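Reviews > Furniture > Tabletops > Gallery

The Kivel table, up close

23 Mar 2020
By the Vunddale workshop desk

I have been suspicious of pale tabletops for a long time. They photograph well in a store, under store lights, with one bowl on them. Then they go home with people who eat spaghetti. So when we put the Kivel on our list I asked for it to be looked at the way a buyer would look at it after the delivery truck has left, from close up and in plain light.

The catalog from Arango gives it two pages and uses the word "timeless" on both of them. It also says the grain on every top is "selected for character." I would like to know who does the selecting. A dramatic grain costs the maker nothing extra if that is what came off the stack that morning, and calling it character is a good way of not having to match one top to the next.

Most of what is written about tables like this concerns the legs. I don't care much about the legs. You look at the top every day, your elbows are on it, and it is the part that will or won't put up with you. Ours stayed at the workshop for 40 days before I wrote any of this, which is still a short time for a table, and I'd take any review written sooner with a grain of salt.
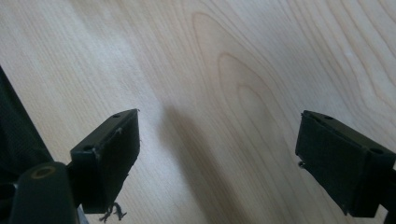 The arches are the selling point, and I'll admit they are handsome. Cathedral grain is the usual name for it: long nested loops, one inside another, outlined in thin reddish-tan lines, with the rest of the wood a cream to beige that stays quiet around them. If you like a plain top you will not like this one. A figure that strong pulls the eye, and whatever you put down on the table has to compete with it. Plates are fine. A patterned tablecloth would be a waste of either the cloth or the wood.

Then there is the question of what it is made of. From the surface alone I could not tell you whether a top like this is a veneer or a solid board, and I don't believe the people who say they always can. The catalog says "real wood," and both of those are real wood. The place to look is the edge and the underside. On a solid board the lines you see on top should carry on into the end grain. On a veneer they stop. Ask the store to let you crouch down and check, and if they get fussy about it, you've learned something about the store.

The finish is a soft satin, and here I have fewer complaints than I expected. I dislike a high gloss on light wood because it makes everything look like a bowling lane. Satin is kinder. It also gives a flattering, even look in bright light, where the paler parts go milky and the fine streaks fade back. View the table near a window and again away from one before you decide you love the color. Pinkish-brown lines can look warm in the afternoon and a little fleshy at night under a yellow bulb.

On care, the leaflet wants you to buy the Nodex oil kit, twice a year, forever. I'm not convinced. A satin coat that has been properly sealed doesn't drink oil, it just wears it, and you end up polishing dust into a sticky film. A damp cloth and then a dry one, both following the grain, is what I do with my own table at home. Use coasters. Skip anything that comes in a spray can and smells of lemons.

Light wood changes color, too, and the leaflet is silent on that. Expect it to go yellower where the sun gets at it and stay pale under whatever you never move. If you own a fruit bowl, move it once in a while.

Would I buy it? At $153 less, with a straight answer about the board, probably. At full price I'd wait for September, when the floor models usually get marked down, and I'd pick out my own top in person instead of trusting the selection to somebody in a warehouse.

Recent galleries
Two-seat benches that claim to seat three
The Arango sideboard: doors, hinges, doubts
Butcher block after a year of onions
Desk lamps up to $139
Does the Nodex oil kit do anything?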